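Laundry Folding Set, Closby Robotics Club
March 28, 2024 | Posted by Itsuki Yagi

This site uses cookies to remember your login. Accept | Settings

README

Recordings of two-arm cloth folding made by the student club at Closby for the Skandergate student challenge. The set has 1,494 training episodes and 40 held back for testing. Recording began in December.

Each episode covers one garment. Folded pieces go to the back left of the table, and the basket stays at the back right. Both arms are driven by a student operator -- eight of us took turns.

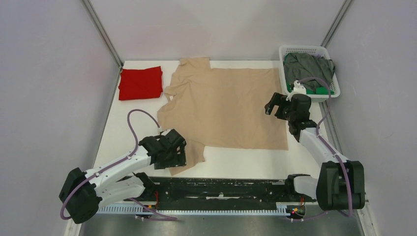
Beige garment spread between the two arms, with a folded red cloth at back left.

Known problems: long sleeves are underrepresented, and the first episodes have no operator ID. Labels are one line of text per episode, written by Noboru Wada and checked by Yuto Ueda. Please don't mix the test episodes into training -- the challenge scores depend on them.

Free for class and club use. Send corrections to Itsuki.

Recent items
Gripper wiring notes (Masaru Shibata)
Morikawa arm calibration script
Skandergate rules, updated
Sign up for the club newsletter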